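1 December 2018

Cold all day. I put off the garden things again until after lunch and then ran out of excuses. The beds were finished weeks ago and the tools had been sitting wherever I dropped them, some in the shed, some by the back steps, one pair of shears under the bench at Kerndale where I have a plot until April.

Noelia Iglesias came by at two with the seed list. We went through it and crossed out most of the squash. She wants to try the Lestura beans again, 3 rows this time. I said fine, as long as she does the poles. The order came to 17 dollars, less than I expected -- last year I let myself get carried away with bulbs.

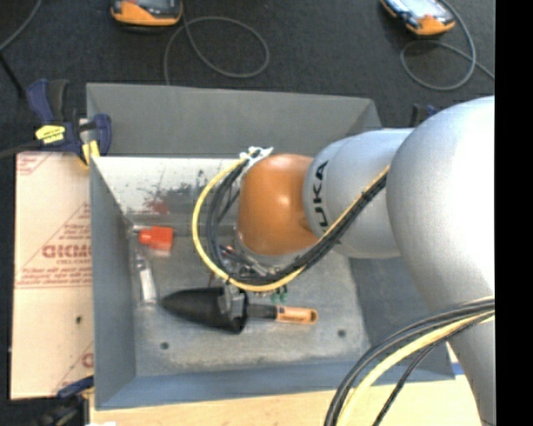
Trowel and a few small things, gray bin.

I like that kind of bin for hand tools. The sides slope, so it is easy to reach into, and the trowel doesn't end up at the bottom of a sack with the twine. Long handles stay on the wall hooks. I still have to oil the shears and find the other glove.

Drove to Moldovan before they closed for a bag of leaf mulch and a new hose washer. They had no washers. Came home, made soup, called my sister about the holidays. She is bringing the pies -- I am doing everything else, it seems.

Tomorrow the gutters, if it stays dry.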